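Doucet Patch and Switch Wall Board

Hands-on practice panel with patch cables and slider switches

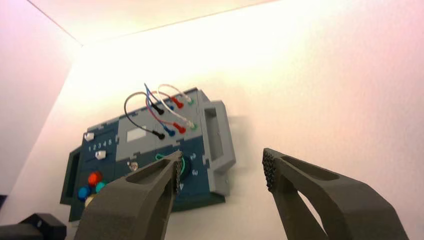
We love a board you can stand in front of and fiddle with, and the Doucet has become the one we reach for first. It hangs on the wall, it holds short patch cables in different colors, and it gives you sockets to plug them into and little sliders to push. That's the whole idea! Plug, unplug, slide, start over. It sounds simple until you try to copy a pattern from a card with your left hand, and then you find out how much work your fingers do without telling you.

The board is put together from interlocking sections, a bit like a big jigsaw, in dark navy-teal and light gray. A light gray band runs across it and carries the sockets. The sliders are small and white, and there's a printed row of numbers, 1 to 5, on the navy part. We like the numbers a lot more than we expected to. They make it easy to call out a task ("move the switch, then touch the 3") and younger users pick up on them right away.

What people use it for

Mostly fine motor practice. Getting a plug into a socket takes a pinch, a bit of aim and a steady push, and pulling it out again without tugging on the cable is a skill of its own. Sliders ask for something different, a light sideways touch with one fingertip. Having both on the same board means you can switch between the two in one sitting.

It's also great for color matching, for following written or spoken steps, and for taking turns. One person sets a pattern, the other copies it. The workshop in Dendbridge where we tried our first board used it as a warm-up before soldering lessons, which we hadn't thought of, and it works really well for that (nobody wants their first go at small plugs to be on something with hot parts nearby).

The cables

They loop up and away from the sockets, so the numbers and switches stay easy to get at. The colors we keep in stock are black, blue, red and white, with plugs in black, blue, red and green. You can mix them however you like. A cable with a different color at each end makes a fun puzzle, and we'd suggest saving those for people who have already got the hang of the basic patterns.

Hold the plug and not the cable when you pull. Everyone forgets this at first, us included. The sockets are snug on a new board and they ease up a little after a few weeks of steady use.

Handles

There's a large light gray handle down the right side with a deep opening, and a dark green frame or handle with a slot on the left edge. The big one is roomy enough for an adult hand. We use it to steady the board while pushing in a stubborn plug, and kids like to hang on to it just because it's there. The green one is more of a reach-and-grip exercise.

Putting it up

Pick a solid wall and a height that suits whoever will be using it. For seated users, go lower than you think. You don't have to hang it dead straight, either. A board set at a slant makes the same tasks feel new, because the wrist has to come in at another angle, and it's a nice trick once someone has gotten quick at the level version. Leave clear space over the top row so the cables can arc freely.

Nothing on the board plugs into house current, and the cables carry no power. It's for handling practice only, so please don't connect it to anything live.

Pattern cards

Each board comes with a set of 40 pattern cards, printed on both sides. The early ones ask for a single cable. Later ones use several cables plus a switch setting, and the last 12 are timed. The Sodley cards fit too, if you already own those, although their color names are a little different from ours (their "navy" is our blue).

Cleaning

Wipe with a damp cloth and let it dry before the cables go back in. A soft dry brush gets dust out of the sockets. Skip the spray cleaners.

In the box

Wall board
Patch cables, mixed colors
40 pattern cards
2 spare cables
Wall fixings and a paper drilling guide

Good to know

Small plugs and looped cables mean this isn't for children under three, and anyone young should have an adult close by.

Spare sections can be bought one at a time, so a cracked corner doesn't mean a new board. Tell us the color and which edge it sits on.

Boards are put together to order at Brerkton. December gets busy, so order early if you need one before the holidays.

Page updated Saturday, March 17, 2018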